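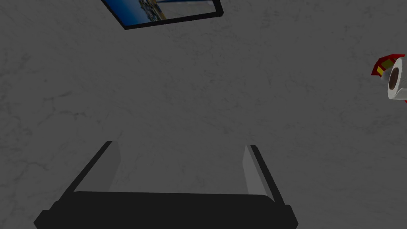

Before Sevim Uçar lets a new program anywhere near a real arm, she runs it in a simulated one, and she spends most of her mornings looking after that simulated cell the way other people look after a car. I had driven out to the Wollenus workshop in January expecting grease, and I did get grease, later. First, though, I got a chair next to Sevim's and a view over the back of a virtual gripper, its two black fingers standing open against a wall of gray marble, a roll of toilet paper on a bright red holder off to the right. "Look at the pads," she told me, so I looked at the pads, the pale gray panels on the inner sides of the fingers. I had no idea what I was supposed to be seeing.

What she wanted me to notice was the gap. Wollenus sets up and services arms for small companies, and the one I'd come to meet belonged to Vilgate, who use it to pick up soft paper goods and put them in boxes. Soft things are a pain! Squeeze too little and they slide, squeeze too much and you've got a dented roll that no customer wants. So the distance between the two pads when the fingers are fully open matters a great deal, and it has to be the same in the software as it is on the bench. If it drifts, every grasp you practice on the screen is a bit wrong, and you won't find out until you're standing next to the real machine with your finger on the stop button.

Sevim keeps her settings in a plain text file. I'd pictured something grander. There are 279 lines in it, and she can tell you what most of them do without scrolling. Friction on the pads, friction on the paper, how fast the fingers close, where the camera rides behind the palm. She changes one value, resets the room, watches, and writes a note. Then she changes it back and does it again, which I thought was a mistake the first time and politely said nothing about.

"I want to see it fail the same way twice," she said.

The room itself is sort of an odd place to spend your mornings. You've got the marble, you've got a picture hanging at the top with a lot of deep blue in it (the seaside, I decided, though only the bottom of it showed), and everything is lit flat and a little dim. I asked if she ever got tired of it and she said she'd stopped seeing the wall in her first month. She sees the fingers.

By eleven we'd moved next door, where the real arm was waiting with its cover off, and this was where my grease came in. Recep Bilgin does the mechanical side. He's been repairing machinery since before I could drive, and he works with the radio on and talks over it. The gripper had come back from Vilgate with a complaint that one finger was closing late. "Late" turned out to mean a tiny hesitation that I couldn't see at all until he held a steel ruler behind it and had me crouch down.

The fix took most of two hours, and I loved every minute of it. He backed out the screws holding the pads and laid them on a cloth in the order they came off. Under the left pad was a layer of packed paper dust as fine as flour. It had worked its way down into the slide and mixed with the old grease into a sort of gray putty, and that putty was what had been slowing the finger down. He scooped it out with a wooden stick - a coffee stirrer, I'm fairly sure - and wiped the rail until the cloth came away clean. New grease went on with a small brush, much less of it than I would have used.

"People see a dry rail and they think, more, more," Recep said. "Then the dust has something to eat."

The service log said the gripper had gone 1,323 hours since its last cleaning. The schedule Wollenus hands its customers says 400. I looked at Recep, who looked at the radio. Apparently this is common, and he's given up being cross about it on the phone. He sends photographs of the putty instead.

Pads back on, screws tightened in a crisscross pattern a little at a time, then a check with the ruler. After that comes the part that ties the two rooms together. Recep opens the fingers all the way, measures between the pads in three places, and shouts the numbers through the door. Sevim types them into her file. If her simulated fingers don't open to the same width, she wants to know why before anyone goes home.

They didn't, that day! Recep's new left pad was a hair thicker than the old one, which had worn down. So she updated the pad, reset the room, and ran 12 grasps in a row while he ate a sandwich standing up. I asked whether he ever watches the screen himself. He leaned in the doorway, chewing, and took a good look at it.

"She's got cleaner fingers than me," he said, and went to put the cover back on.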